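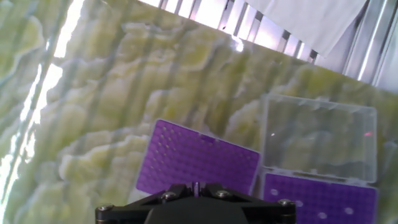

Workshop tips from the open afternoon at Marras

In February I went with Joscha Grube to the open afternoon at Marras, where they show how a robot arm does the small jobs of a laboratory bench. I am not a laboratory person. I repair clocks and sewing machines in a room behind my kitchen, and I went mostly for the coffee. But I came home with two full pages of notes, and most of them can be used at any bench.

1. Choose your bench cover with care
The cover on their bench has a green and cream marbled pattern and it is glossy. It is nice to look at, and the purple racks stand out on it very well. The clear plastic lid is another matter, you see the pattern straight through it. Wiebke Brandes, who led our group, told us that she would take a plain matt cover the next time. At home I now put a dark blue cloth under everything transparent. I have not lost a watch glass after this.

2. Look where your lamp is reflected
A glossy surface gives back the light in one hard spot. Sit down in your working position, look for the spot, then move the lamp until it falls where you never put small parts. Do it again in the evening, when the window does not help any more.

3. Open the lid away from your hand
The box with the hinged lid was standing with the lid laid back, on the far side from the gripper. I always had my screw boxes the other way round, and my sleeve was catching the lid. I turned all of them the same evening -- a very small work and a big relief.

4. Give the tools a way in
Wiebke asked us to think of the gripper as a hand which cannot squeeze itself between things. It needs a free approach. For pliers and tweezers I follow this now also: one hand's width free in front of each box, and no cup of tea in that place.

5. Use one colour for one job
The two racks are both purple. They are for pipette tips, and a person who comes new to the bench can see at once that they belong together. I have bought a roll of coloured tape and marked my boxes: yellow for needles, red for springs. Joscha says that he would forget which is which, so for him I recommend a label.

6. Keep the empty rack
An empty tip rack is a plate with rows of small holes. Ask at a school or laboratory if they have clean, unused ones to give away. It holds thin drill bits and needles upright. Do not take racks which were used with chemicals, and do not put them in the kitchen.

7. Write the procedure before you start
The demonstration lasted 4 minutes. The written list for it had 118 lines, and Wiebke let us read it. I do not need so many for a sewing machine, but I write now the order in which I take the screws out, and I read the list backwards when I close the machine.

The afternoon was free of charge. Coffee was in the entrance hall, and bus 194 stops in front of the gate.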